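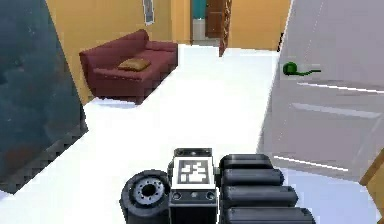 Yolanda Lindgren asked after the previous lecture whether a door-opening policy needs a planner at all, given that a learned controller can map camera input straight to motion commands. The short response is that it depends on how far the robot must travel before it touches the handle. These notes set out the longer one.

Unit 5: Approach, Contact and Passage

5.1 Division of the task

In the Gilano software stack, opening a door is treated as three stages. During approach, the planner brings the gripper to a standoff pose in front of the handle. During contact, a compliant controller closes on the handle and turns it. During passage, the base and arm move together so that the door swings without striking the robot. Each stage has its own stopping condition, and students are expected to state all three in their lab reports.

5.2 Perception requirements

The planner requires an estimate of the handle position, the hinge side and the current door angle. Handles differ in shape and color, and a lever and a round knob call for different grasps. A detector trained on only one of them should not be trusted with the other. The marker pose, where a marker is fitted to the gripper, is used to check forward kinematics only. It must not be passed to the policy as an input.

5.3 Close-range views

As the gripper nears a door, the panel takes up more of the view and depth readings lose useful structure. A plain surface offers few features to match from one time step to the next. The tracker should therefore keep the last reliable door estimate and lower its confidence at each step
until a new edge or fitting is found.
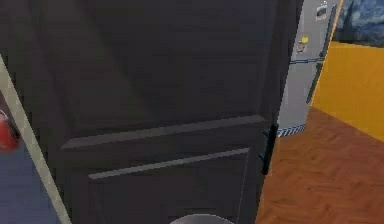 If confidence falls below the threshold for 30 consecutive steps, the controller must halt and return to the standoff pose. Continuing on a stale estimate is the most common cause of failed runs in the Droltona test set, which holds 342 episodes. Of these, 243 are reserved for training and the remainder for evaluation.

5.4 Assignment

Implement the confidence rule in the Brurkora simulator and report the number of halts per episode. Submit code and logs to Jamie Oakley by Sunday at 5 p.m. Late work is handled under the department policy.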